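July 8, 2022 - Trota refit, cabin call panels

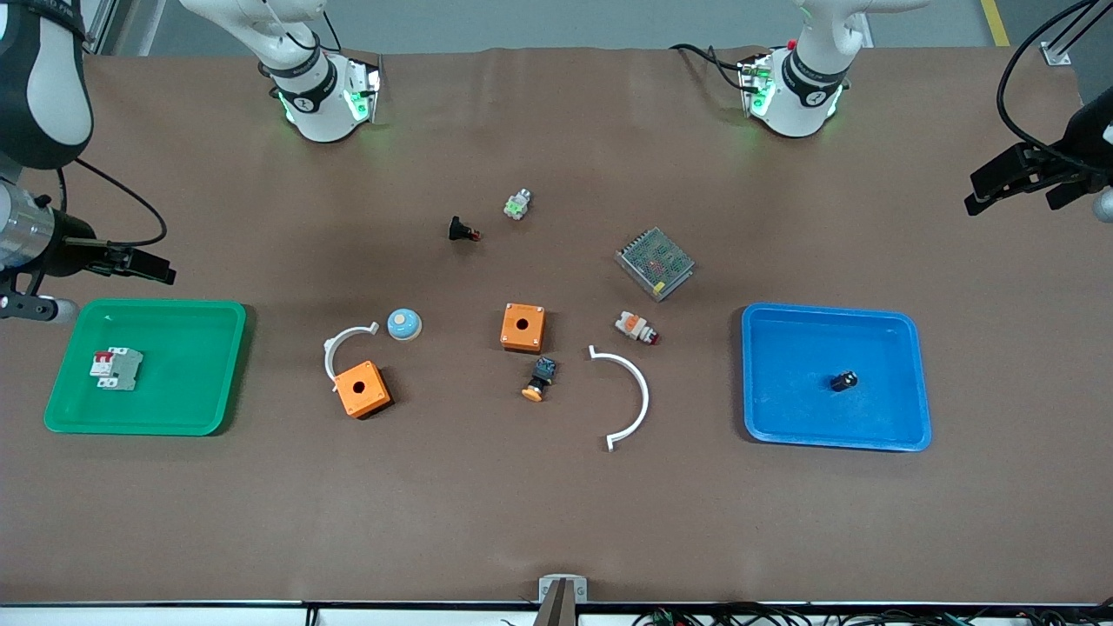

*Bench, with the two trays and small parts.*

Lureck sent the revised schedule for the Trota. She goes back into service in September, first sailing out of Arnis, and the cabin panels on deck 6 have to be signed off before she leaves the yard. 76 cabins on that deck, all the old two-wire type.

Read through the wiring drawings again. Sheet 4 shows the steward call and the door chime on one supply, sheet 15 shows them split. Ship's own records agree with sheet 15. Going with that until Lureck confirms in writing.

Njoroge Mfinanga wants the night light dimmed further on the inside cabins. Passengers complained on the last season's surveys - too bright at pillow height. A resistor change would do it, but the panel then needs a new part number and the spares list has to match. Almost 15 days lead time from the Toledo supplier.

Open: connector type for the accessible cabins. Drawing gives none.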